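Werkstattgemeinschaft Clastala
Samstag, 10. Juli 2021, Beitragsreihe von Vilja Mäkelä

Wir verwenden Cookies, um die Nutzung dieser Seite auszuwerten. Einstellungen ändern | Zustimmen

1/ Die Werkstattgemeinschaft Clastala informiert über den Stand des Eigenbaus »Akeo«. Es handelt sich um einen handgeführten Greifer, der seit Januar in der gemeinsam genutzten Halle entsteht.

2/ Die Projektleitung liegt unverändert bei Tiina Honkanen. Für die Mechanik ist Mansa Frimpong zuständig, für die Auswertungssoftware die Unterzeichnende.

3/ Das Gehäuse liegt nunmehr in der dritten Fassung vor. Die Änderungen betreffen die Wandstärke im Griffbereich und die Lage der Verschraubung.

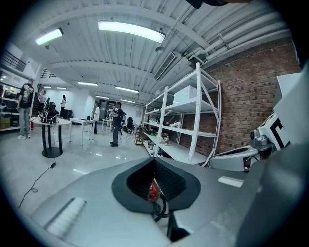 4/ Die Kabelführung war Gegenstand der letzten beiden Bausitzungen. Bei der zweiten Fassung wurde die Leitung im Betrieb wiederholt gequetscht. Nach Beschluss der Projektgruppe wird sie künftig mit größerem Biegeradius verlegt. Das dünne schwarze Kabel, das sich in der mittleren Öffnung um das kleine rote Bauteil legt, ist bei jeder Montage auf freien Lauf zu prüfen. Ein entsprechender Punkt wurde in das Montageblatt aufgenommen.

5/ Zur Erkennung der Fingerstellung dienen gedruckte Marker. Die Kantenlänge ist in der Konfigurationsdatei hinterlegt und darf nur nach Rücksprache geändert werden. Nachdrucke sind ohne Skalierung auszugeben. Ein Ausdruck mit 97 statt 100 Prozent hat uns im Frühjahr einen vollen Arbeitstag gekostet.

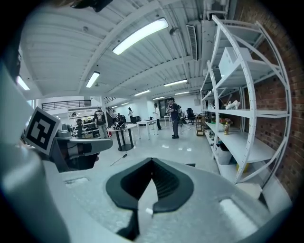 Finger mit aufgesetztem Marker, dahinter die Halle mit dem runden Tisch.

6/ Für die Kalibrierung sind 56 Aufnahmen je Durchgang vorgesehen. Unvollständige Durchgänge werden nicht archiviert. Die Ablage erfolgt im Projektordner unter dem jeweiligen Tagesdatum.

7/ Offen sind derzeit das Spiel im Fingergelenk sowie die Beschaffung der Ersatzfedern. Das Angebot der Firma Lehtinen liegt vor, das der Firma Brostero steht noch aus.

8/ Mitglieder, die einen eigenen Nachbau beabsichtigen, werden gebeten, die Freigabe der Zeichnungen abzuwarten. Die bisher verteilten Dateien entsprechen der zweiten Fassung und sind nicht mehr zu verwenden. Rückfragen hierzu beantwortet Aino Kettunen.

9/ Die Stückliste wird um die Bezugsquellen der Schrauben ergänzt.

Zuletzt veröffentlicht
Neue Nutzungszeiten der Halle
Akeo: Protokoll zur zweiten Gehäusefassung
Einweisung an der Ständerbohrmaschine
Esperanza Pettigrew: Löten für Einsteiger, Kursunterlagen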